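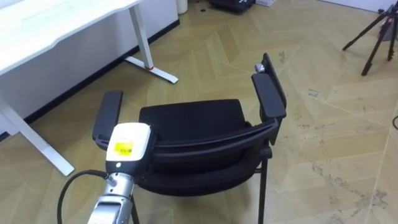 Slide 1. Room sizes on a drawing are measured between finished wall faces, and most clients read them as if every millimetre were usable. My subject this morning is the gap between the printed size and the size a person can live or work in, and how to mark it on a house plan before it goes out for construction. Take a desk and a chair as the test case. A standing desk with a curved front edge and long feet running out along the floor takes up one shape at table height and another at floor level, and the chair behind it has a back that spreads from one armrest to the other. The plan symbol for that pair is usually a rectangle and a circle. Neither symbol says anything about the skirting, the feet or the space needed to get out of the seat.

Home | Programme | Speakers | Venue | Downloads | Contact

Slide 2. Scope. Single houses and small extensions, timber frame and blockwork. I will not cover access standards for public buildings, which have their own rules and their own people to explain them. Everything here is about the general arrangement plan at 1:50 and the room sheets that follow from it.

Ask for hands: who issues furniture layouts as part of the planning set? Who issues them only on request? Wait for the answer, then go on.

Slide 3. Three sizes for every room. Read the slide slowly, as the terms come back all morning.

Structural size: face of frame to face of frame, or block to block. The builder sets out from this.

Finished size: structural size less linings, plaster and any service void. This is what normally gets printed in the middle of the room.

Clear size: finished size less skirtings, radiators, boxing, door swings and window boards where they come below work height. Hardly any drawing set prints this one.

The trouble starts when the set mixes the first two without saying so. On the Clesier house the ground floor was dimensioned to structure and the first floor to finishes, by two people in the same office, on the same title block. The kitchen supplier worked from the printed room size and was right to do so. The base units had to be re-ordered.

Slide 4. Worked example, study at Clesier. The finished width on the drawing was 2,742 mm. The client had chosen a desk to go across the short wall and wanted the chair to turn with its back to the door. Go through the subtraction on the slide line by line. Do not skip the skirting. Fitted skirting is on both walls, and the desk is stopped by it at floor level even when the top could go further.

Then the door. The study door opened inwards, and the leaf swept the area where the chair stood. We re-hung it on the other jamb and moved the light switch. The clear route past the chair came out at 952 mm, measured with the chair occupied and the sitter upright. With the chair pushed back to stand up, the route closes completely for a moment. In a study for one person that is acceptable. In a shared room it would not be.

Pause here if anyone wants the numbers repeated.

Slide 5. Fixed, heavy and loose. We sort the contents of a room into these groups before drawing anything.

Fixed items are built in or plumbed. They go on the construction layer and are dimensioned. Heavy items can be moved but will not be: wardrobes, beds, pianos, large desks. They go on the furniture layer in a continuous line with an overall size in brackets. Loose items are chairs, lamps and side tables. They go on the same layer in a dashed line, with no size, but with an envelope.

The envelope is the part people leave off. It is the area the item needs while in use. For a dining chair it is the depth of the chair plus the distance it is pulled back. For an oven it is the open door plus a person bending. For a chest of drawers it is the longest drawer, fully out. Envelopes may overlap each other if the two items are never used together. They may not overlap a door swing on an escape route.

Slide 6. Layers and line weights. The slide shows our own template, which Rodica Mocanu set up for the Neagu job and which we have kept since with small changes. Points to make:

Furniture and envelopes are on separate layers. The envelope layer is on for checking and off for the contractor's issue, otherwise site staff ask what the dashed boxes are.

Use the thinnest pen for envelopes and no hatch. Hatching prints as a grey patch on a cheap plotter and hides the dimension strings underneath.

Furniture blocks must be drawn at true size. Many of the blocks that come with drafting packages are undersized, some of them by a good margin, and rooms look larger for it. Check each one against a supplier's sheet and rename it once checked. An unchecked block in our library has a leading underscore.

Work surfaces that change height get two outlines if the feet project beyond the top, one for the top and one for the feet. The same goes for pedestal tables. Label which is which.

Slide 7. Sockets and data points. This follows directly from the furniture layer and is the part of the talk with the most money in it. At Neagu the electrician had put sockets at even spacing along each wall, as shown. Four of them finished up behind wardrobes. The client then paid for surface trunking to the desk.

Our rule is that no socket position is fixed until the heavy items are on the plan. After that, keep the centre of the plate at least 200 mm clear of the side of any heavy item, unless the socket serves that item. Where a desk rises, the cable has to reach the top of its travel, so show the outlet to the side of the legs and say so in a note. Put the note on the electrical drawing. A note on the furniture plan will not be read by the electrician, and there is no reason it should be.

Slide 8. Linings. The Plitwood extension is the case to use. The walls were drawn with a single layer of board and built with two, after the sound test figures came back. Nothing else on the drawings was changed. Every room lost the thickness of a board on each wall so treated, and the bathroom could no longer take the bath shown.

The lesson for the drawing office is dull but useful. A wall type is a schedule entry with an overall thickness, and the room sizes should be taken from the model after any change to that schedule, never typed over. Typed-over dimensions are the commonest fault I find when checking other people's sets. Run the override search before each issue. It takes a minute or two in any package I have used.

If the projector is behaving, open the Plitwood file and show the override search live. If not, use the printed sheet.

Slide 9. What to print in the room. Our current layout, top to bottom: room name, room number, finished size, floor finish code. Clear size goes underneath in smaller text, only in rooms where it governs – kitchens, bathrooms, studies, utility rooms and any bedroom with fitted storage on two sides. Printing it everywhere produces clutter and the reader stops looking.

State the basis of dimensions in the general notes and on every sheet. One line will do: "Room sizes are between finished faces unless marked CLR." The Falteck set has this on the cover sheet only, and the cover sheet was not in the bundle sent to the joiner.

Slide 10. Checking routine. Hand out the sheet at this point, not before, or they will read it during slide 4.

Turn on envelopes and print at 1:50.
Walk each route with a pencil, starting at the front door.
Mark every place where the pencil crosses an envelope.
For each mark, decide whether to move the item, re-hang the door, or accept it and tell the client in writing.
Turn off envelopes and issue.

The written note to the client matters. At Falteck the narrow point beside the utility room worktop was discussed in a meeting and agreed, and it was raised again as a defect at handover. There was no record of it on either side.

Slide 11. Questions. Likely ones:

Do we charge for the furniture plan? Yes, as part of the technical stage, not as an extra.

What if the client has not chosen furniture? Use the checked blocks at the larger of the common sizes and put "indicative" in the title.

Does the method work for 3D models? It does, provided the envelope is modelled as its own object and excluded from schedules. Otherwise it turns up in the volume take-off.

Template file and handout are on the downloads page under the morning session. The template is saved in the older format so that it opens in everything.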